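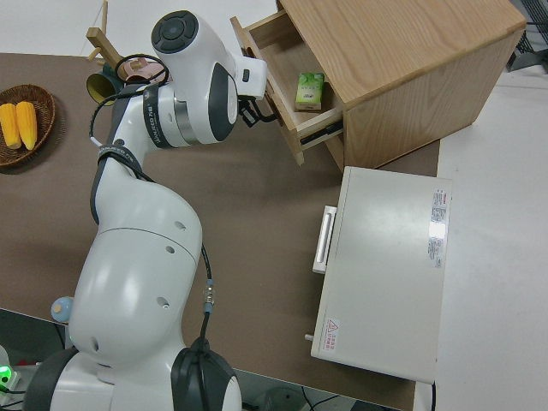

Chapter 3
Drawers, Cabinets and the Storage of Small Goods

Storage furniture is judged first by how easily its contents can be found and returned. This chapter considers the drawer, the most common form of enclosed storage in the home and the workplace. A drawer is seen from above when in use, and its whole floor should be open to view once it has been pulled out. The small green box lying in the open upper drawer of the wooden cabinet can be picked out at once, as nothing else shares the space with it. Few drawers remain in that condition for long. In the Briretby household survey, 3,261 drawers were examined, and roughly 2 in 3 held goods of unrelated kinds.

Section 3.1 deals with the parts of the drawer and the terms used for them, including the bar handle and the runner. Section 3.2 sets out the Stiris method of grouping goods by size and frequency of use. Students should complete the measuring exercise in Chapter 2 before proceeding, and should have a rule and a notebook to hand.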